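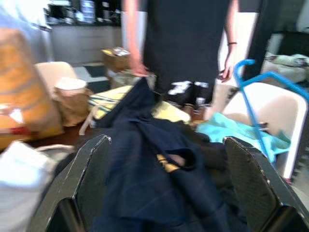
Navy fabric on the table, September 2024

I've been trying to buy fewer clothes since April. The rule is simple: if something can be mended, it gets mended before I look at a shop. So far I've spent almost 60 pounds, mostly on thread, a decent pair of scissors and one zip that I fitted backwards.

Kofi Aidoo runs the repair evening in Fendby and he taught me to darn. My first attempt was a sock heel and it came out lumpy, so I wore it inside boots. The second was better. He says to keep the stitches slack and to stop pulling every time you turn.

Jeans are harder. The inside leg on mine went again after 4 weeks because I'd put the patch on too small. The new one goes well past the thin part and I've sewn round it twice.

Washing matters too. I now do everything cool, inside out, and dry it on the rack. The towels have gone stiff but I can live with that.

Next job is the lining of my winter coat, which I've been putting off.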